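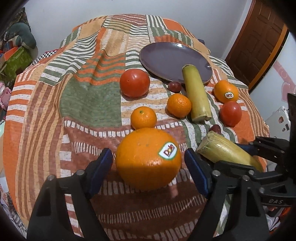

Figure 1. A large orange with two mandarins behind it on a patterned cloth.

Moisture Loss and Peel Firmness in Stored Citrus Under Household Conditions

Leandro Lagos
Food Science Project Unit, Kirnberg College

Summary

This report describes a storage trial on oranges and mandarins held in three household conditions: an open bowl at room temperature, a refrigerator crisper drawer, and a sealed plastic bag in the same refrigerator. Mass, peel firmness and visible defects were recorded for 34 days. Fruit in the open bowl lost mass fastest and became unsaleable by the usual retail measure well before the end of the trial. Bagged fruit kept its mass but developed mould more often. The crisper drawer gave the best overall result for oranges. For mandarins the result was less clear.

1. Background

Citrus fruit does not ripen further after picking in the way that bananas or pears do. Its respiration rate is low, and most of the change that a household notices is caused by water leaving the peel. The outer coloured layer (flavedo) carries oil glands and a thin wax coating. The white layer beneath it (albedo) is spongy and gives up water readily once the wax is worn or damaged. Packing sheds normally wash the fruit, which removes part of the natural wax, and then apply a replacement coating.

As water is lost the peel shrinks, hardens and loses its gloss. The flesh is affected much later. A fruit that looks old can therefore still be acceptable to eat, and part of the citrus thrown out by households is probably discarded on appearance alone. The project did not measure household waste, but this was the reason for choosing the topic.

Mandarins were included because their peel is thinner and more loosely attached. They also have a larger surface area for their mass, so faster drying was expected.

2. Materials and method

2.1 Fruit

Navel oranges and mandarins were bought from the Geagea fruit market in a single visit in February. Fruit with cuts, soft spots or missing stem buttons was put aside. The remaining fruit was numbered on the peel with a food-safe marker, weighed, and assigned to a storage condition by drawing numbers. Retail stickers were left in place, as peeling them off can lift the wax.

2.2 Storage

The open bowl stood on a bench in the Tornitz Street share house, away from direct sun. Room temperature was logged every hour and varied more than planned, mainly in the late afternoon. The crisper drawer was in a domestic refrigerator with the humidity slider closed. The bagged fruit was kept on the shelf above it in zip-seal bags, with the air pressed out by hand.

2.3 Measurement

Mass was recorded every second morning on a Brudska kitchen balance reading to 1 g. The balance was checked against a 300 g reference mass before each session. The reading drifted by 1 g on two occasions and was re-zeroed.

Firmness was measured by compression. Each fruit was placed on a flat plate and loaded with 1,600 g for ten seconds, and the change in height was read from a dial gauge. The load was removed and the fruit returned to storage. A larger deflection was taken to mean a softer fruit. The same face of the fruit was tested each time, using the marker number for alignment.

Defects were scored on a scale from 0 (none) to 3 (severe) for shrivelling, mould and discolouration. All scoring was done by the author.

3. Results

3.1 Mass

Loss of mass in the open bowl was close to linear for both fruits. Mandarins lost a greater share of their starting mass than oranges, as expected. In the crisper drawer the rate was much lower, and for oranges the change between sessions was often less than the resolution of the balance. Bagged fruit showed almost no loss.

3.2 Firmness

Oranges in the bowl first became softer and then appeared to become firmer late in the trial. The second change is attributed to drying and hardening of the peel. It does not indicate any recovery of the flesh. Refrigerated oranges softened slowly throughout.

The mandarin readings were scattered. Air space under the peel allowed the fruit to settle unevenly under the load, and repeat readings on one fruit did not agree well. These data were kept but are not used in the discussion.

3.3 Defects

Shrivelling was limited mostly to the open bowl and began at the stem end. Green mould appeared in the bagged group, usually where two fruits touched and condensation had collected. Affected fruit was removed at once - its neighbours were kept and noted as exposed. The crisper group had the lowest combined scores.

4. Discussion

The results agree with the general advice to refrigerate citrus loose or in a vented bag. Sealing the fruit solves the problem of drying but holds free water against the peel, and this favours mould. A perforated bag would be a sensible fourth condition.

The compression test has a clear weakness. It combines the response of the peel and the flesh in one number, so two opposing changes can cancel. A puncture test would separate them but would destroy the fruit, and a larger starting batch would be needed.

Repeated handling is a further limit. Each fruit was picked up, loaded and replaced many times, which is likely to have worn the wax faster than normal use. An unhandled control group, weighed only at the start and end, should have been included.

5. Further work

The trial should be repeated in winter with the same layout, adding the perforated bag and the unhandled control. Soluble solids should be measured on a sample of fruit at the start and finish using the refractometer in the Kirnberg teaching lab, which was out for calibration during this project.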